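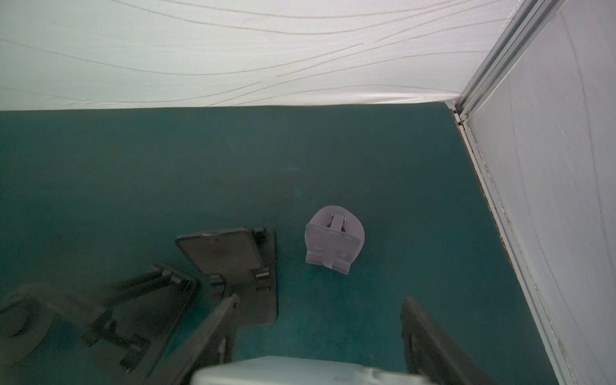
Cillar hall to reopen for community hire after floor work

By Bethel Hailu

Print this article | E-mail this article

The community hall in Cillar will open again for bookings next week, after it was closed for most of March while the old floor was taken up.

The hall association said the dance groups, the seniors' lunch and the Saturday market will all return to their usual times. New bookings can be made at the front office or by telephone.

The work was done by Womitz, a local building company, which found that water had come in under the stage during the winter storms. The association had planned to repair only the boards near the kitchen, but after an inspection it decided to replace the floor of the main room as well.

"We did not want to do one half now and the other half in two years," said the hall manager. "It is the same noise and the same dust, and people would have to move out a second time."

The price of hiring the main room will stay at $400 for a full day. The small meeting room, which was not part of the work, stays open in the evenings as before. Groups that paid for dates in March can choose a new date or ask for their money back — the forms are at the front office until the end of the month.

The association received 411 replies when it asked residents how they use the building. Many of them wanted more storage and a better ramp at the car park entrance. Parking was also a frequent complaint, in particular on market days, when the neighbouring streets fill up early.

A plan for the ramp will be shown at the next public meeting. The association says it has no money for the storage rooms this year, but it has applied for a grant and expects an answer before the summer.

Groups are asked to bring their own tables for the first week, as part of the hall's furniture is still kept at the Politis warehouse.

Print | E-mail

Related items
Market stalls: new rules for food sellers
Ullonex bus route changes its timetable
Library in Cillar extends its evening hours
Storm damage: how to make a claim

Last updated: 10/04/2022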